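Search this site Search

We use cookies to remember your settings. Accept Manage

Trading by mail with Holger Björklund

Holger Björklund has been swapping baseball cards by mail since his college days in Clisbridge. He lives in Dalen now, and his trade box holds 3,000 cards, sorted by team and then by year. His current project is the Flastau minor league set, 148 cards, sold only at the ballpark and never reprinted.

"I got my first ones from a guy who wanted goalie cards," he says. "I don't collect hockey, so that was an easy deal."
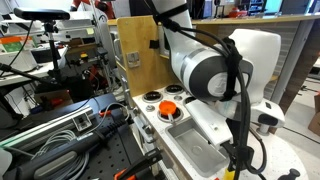
Most of his trades start with a want list. Björklund posts his in October, when the season winds down and people clean out their doubles, and he updates it whenever an envelope comes in. He is strict about writing down what was promised. "Put a tag on it," he says, and he means a small yellow one, like the tag at the bottom under those black cables. Each outgoing stack gets one with the trader's name. Before he did that, he once sent a page of rookie catchers to the wrong person in Gernonow and had to ask for them back.

He doesn't use price guides much. If both sides fill holes in their sets, he calls it even. He will trade a numbered parallel for a handful of plain base cards if those are the ones he needs, and he has done it more than once.

"People tell me I got robbed," he says. "I had a blank spot in the binder and now I don't."

For shipping he uses a penny sleeve, a top loader and painter's tape. Regular clear tape leaves glue on the holder, and he has spent whole evenings scraping it off. Bigger lots go in a box with team bags.
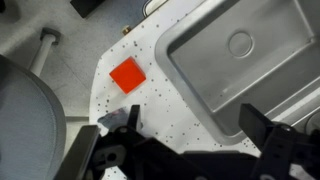

What does he still need for the Flastau set?

He needs 2 cards, the manager and the mascot. The mascot card was handed out to the first 1,000 kids at one game, and most of the copies he has been offered had bent corners. He would take a bent one at this point.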